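腕部相机下按微波炉触摸键总是偏，大家怎么做对准的

发表于 控制与感知 板块

铁皮青蛙 楼主
双臂平台，平行夹爪，两个腕部相机加一个胸前相机。任务是操作一台米白色的美的微波炉：按时间快捷键，按加减，按启动。策略是模仿学习，8步动作块，推理频率30Hz。
问题出在最后几厘米。手臂靠近面板都很顺，一到要碰键就往下偏，想按减号结果落在橙色的启动键上。偏的方向很固定，几乎都朝下。
面板上的键是竖着排的，间距不大，夹爪的指片又宽，一靠近就把下半截面板挡住了。
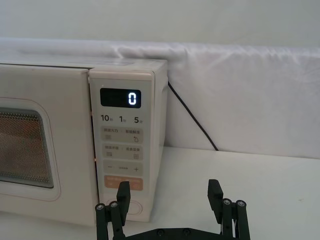
我怀疑过手眼标定，重新标了一遍，重投影误差没什么变化，偏还是照样偏。想问问有没有人做过类似的家电面板，最后这一段是继续交给策略，还是单独写一个伺服控制器？

半杯凉茶
先问一句，标定的时候夹爪是张开的还是闭合的？按键用的是哪根手指？
你说的偏差如果方向固定、大小也差不多，多半是工具坐标系的问题，跟手眼关系不大。很多人TCP默认设在两指中间，按键却用一根指片的尖，这中间差着半个开口。不过那样偏出来应该沿着开合方向，你再核对一下轴。

铁皮青蛙 楼主
回复 半杯凉茶：标定时是闭合的，按键时是张开的，用左指。TCP确实在两指中间。但我是端到端策略，输出的是关节角，部署时没用到TCP，所以这个应该不影响？

半杯凉茶
那就看你采数据时有没有用到。遥操作如果走的是末端位姿映射再解逆运动学，记录下来的是指令关节角还是实测关节角？这两个差得挺多的。指令里带着跟随误差，操作员靠眼睛补回来了，策略部署到另一套增益上就补不回来。

Guilan Xiao
同意楼上。我们在Olitz上踩过一样的坑，手臂伸远之后重力补偿不够，末端往下垂，垂的量跟伸出距离有关。楼主偏的方向朝下，我第一个会查这个。
查法：让手臂停在面板前的几个目标位姿，不跑策略，只发固定关节角，把指令和编码器读数画在一张图上。肩和肘两个关节如果有稳定的差，先改控制器，别动模型。

老赵拧螺丝
我意见不一样。这种任务根本不该端到端。微波炉面板是平面，键的位置是固定的，拍一张正面图，把每个键的中心标出来，运行时估一下面板位姿，算出目标点，阻抗控制推上去就完了。Dreßler那个面板操作的包里就是这个流程，几百行代码。你收再多数据，最后还是在学一个单应矩阵。

铁皮青蛙 楼主
回复 老赵拧螺丝：任务里不光按键，还要开门、放东西、关门，整段想用一个策略。而且微波炉的位置每次会挪。

老赵拧螺丝
位置会挪才更应该估位姿。开门归策略，按键归伺服，中间加一个切换条件，又不冲突。

小满不满
切换条件就是最难写的那部分。我们试过用距离阈值切，结果经常在手指已经斜着的时候切过去，伺服控制器接手第一下就抖。后来换成让策略多输出一维阶段标志，稍微好点，但标注麻烦。
另外说一下面板位姿估计，米白色面板放在白桌子上，后面又是白布，轮廓不好提。我这边Iltitau的分割在这种背景下经常把机身和桌面连成一片。比较稳的特征是黑色显示屏和橙色键，用这两个再加门窗的圆角矩形做匹配。

Guilan Xiao
显示屏可以用，但注意里面的数字会变，模板里要把数字区域抠掉，只留外框。橙色键离手指近，接近的时候最先被挡。

半杯凉茶
楼主胸前相机的视角里面板全不全？如果全，可以拿胸前相机做粗定位，腕部只管最后一段。

铁皮青蛙 楼主
胸前那路不太理想。正对着门，门窗和标志都在中间，控制面板偏到右边去了，显示屏右侧出画，右手一伸过来下面那块又挡住。训练时这一路的图还缩过一次，键上的小字完全糊掉，我看策略的注意力图，基本集中在门窗那一块。 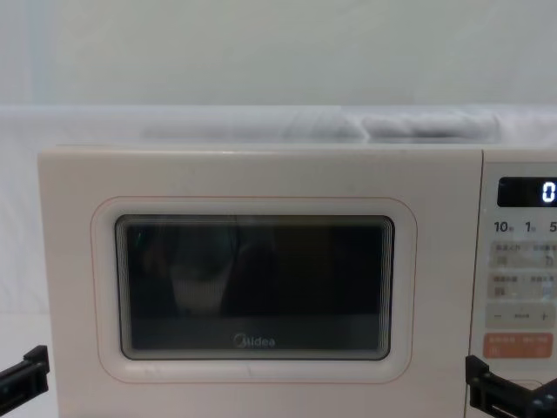

我现在的打算是先按Guilan Xiao说的画指令和实测的对比，再考虑要不要改视角。改视角意味着手上的305条数据不能直接用了，有点舍不得。

小满不满
不一定全废。新视角补采一部分，混着训，胸前那一路做随机丢弃，让它别太依赖。腕部两路不变的话，旧数据还有用。也可以先不动相机，把胸前图裁出右半边，按原分辨率单独送一路进去，改动最小。

老赵拧螺丝
裁图我赞成，前提是原始图还留着。很多人采集时直接存缩过的，后面想裁都没得裁。

铁皮青蛙 楼主
原图在，存的是原分辨率，缩放是在加载器里做的。

铁皮青蛙 楼主
更新一下。周一下午跑了静态测试，一共4个位姿，固定关节角，停稳之后读编码器。肘关节实测一直比指令低，伸得越远差得越大，换算到末端大约8毫米，方向朝下。肩关节也有一点，小很多。
然后翻了采集代码，动作标签存的是主臂的读数，也就是指令，不是从臂实测。采集那会儿从臂的位置增益比现在高，后来嫌声音大调低过，配置文件里没写备注。所以半杯凉茶和Guilan Xiao说的两条都占了。

半杯凉茶
那先把增益改回去跑一轮，别同时动别的，不然分不清是谁的作用。

Guilan Xiao
增益改回去之后重力补偿也最好重新辨识一次，带上夹爪和腕部相机的质量。我们当时漏了相机支架，补偿一直差一点。

铁皮青蛙 楼主
增益改回去了，模型没动。减号误碰启动键的情况明显少了，时间快捷键那一排还是会按到两个标签中间。这一排是横着分的，标签又紧挨着，跟下垂应该没关系了。

老赵拧螺丝
所以还是得伺服。你增益调对了也只是把系统误差去掉，剩下这部分是策略分辨率的问题。

小满不满
也可能是动作块的问题。8步一块，30Hz，将近0.3秒不看新图，接近段速度快的话横向就飘了。试试最后一段每两三步就重新推理，或者做时间集成。这个不用重新训练。

老赵拧螺丝
时间集成会把动作抹平，按键那一下力度不够，触摸键倒是无所谓，机械键就按不下去了。

小满不满
楼主按的是触摸键，旋钮那个他又没说要拧。

铁皮青蛙 楼主
旋钮暂时不在任务里。先试缩短执行步数，执行两步就重新推理，显卡应该跟得上。面板位姿那条线我也会写一个，用显示屏外框和门窗做匹配，先离线在录好的数据上跑，看横向误差到底有多少。

雨刮器
插一句，Dritis里有个离线回放的工具，能把策略输出叠到录制的轨迹上，按时间对齐看每个关节差多少。楼主查横向偏差可以用，比自己写画图脚本省事。注意它默认按帧号对齐，相机掉帧的话要手动改成时间戳。

铁皮青蛙 楼主
谢谢，我装一下。之前腕部那路确实掉过帧，正好一起查。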